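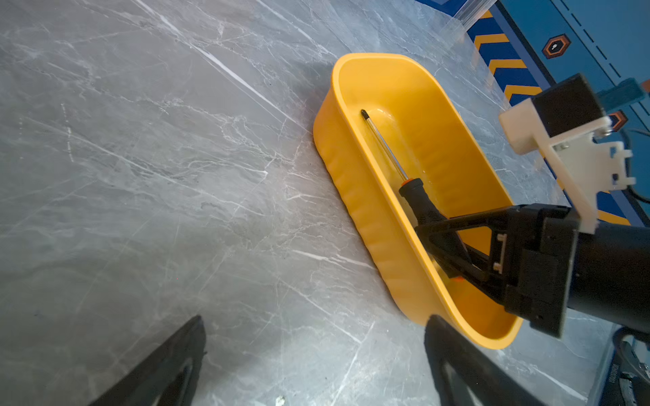
Imogen Tarrick
Contributing editor, machine safety

The fault at Skornine first appeared in the log as a successful pick. Two arms were working over the same bench, one to lift a screwdriver out of a yellow plastic tray and the other to steady the work and take over the tool when asked. At 4.20 in the afternoon the first arm reported a firm grip on the handle, raised its wrist and moved towards the handover point. The screwdriver stayed with it for part of the way, then fell shaft first on to the bench and rolled off the front edge.

Damage was limited to a chipped tip. The safety question was larger, as the cell has no full guard on that side. It relies on a scanner at floor level, reduced speed when a person is near, and the assumption that whatever the gripper holds will stay held. A dropped screwdriver is a small hazard. The same cell was due to handle deburring blades later in the year.

Skornine stopped the work and went back through the records for February. The search turned up 31 cases in which the tool had shifted in the fingers after a good grip had been reported. Most had passed without notice. The screwdriver had swung a little, the second arm had closed on whatever part of the handle it found, and the task had carried on to the end. Only two had ended in a drop.

The gripper was the first suspect. It is a two-finger unit supplied by Gasser, with linkages that close on an object from both sides, and it judges its hold from motor current and finger position. Both readings were normal. On the test stand the unit held its set force of 40 newtons through repeated lifts and hard stops. New finger pads made no difference.

The handle turned out to matter more. It widens from a narrow collar into a textured grip, and when the screwdriver lies along the tray the fingers have to reach down between the sloping walls to get at it. If the approach was slightly out, one finger met the tray before it met the handle. The motor current rose, the fingers slowed, and the gripper took the resistance of the plastic for the resistance of the tool.
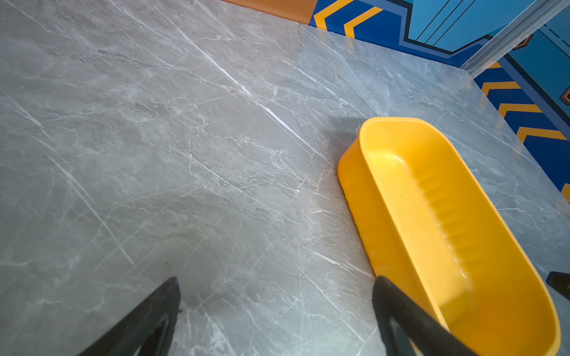
Finger position should have caught the error. A finger resting against a tray wall stops wider than one closed on the handle, and the controller, a Naren unit, had a check for exactly this. The check had a tolerance. It had been set during commissioning with a thicker tool and never narrowed, so a gap of several millimetres still counted as a match.

There was a second weakness in the timing. Grip state was sampled once, 16 milliseconds after the fingers stopped, and the result was then kept until the release command. Anything that happened during the lift went unread. As the wrist rose, the finger came clear of the tray, the force it had been pressing with was suddenly taken up by the handle, and the tool turned in the grip. The log went on saying 'held'.

Skornine has made three changes. The position tolerance is now stored with each tool, and the controller refuses to run if the entry is missing. Grip state is read throughout the lift – a change of more than a millimetre brings the arm to a controlled stop with the fingers closed. The arm also pauses just above the tray before it travels, so that a poor grip fails over a short drop.

The pause was the least popular of the three. It adds almost a second to each cycle, and the production side at Rolero, the customer for the cell, asked whether it could come out once the other changes had been proved. Skornine has left it in for now. The blade work remains on hold until the revised risk assessment has been signed off, and that document now lists loss of grip as a hazard in its own right. The earlier version had covered it under general tool wear.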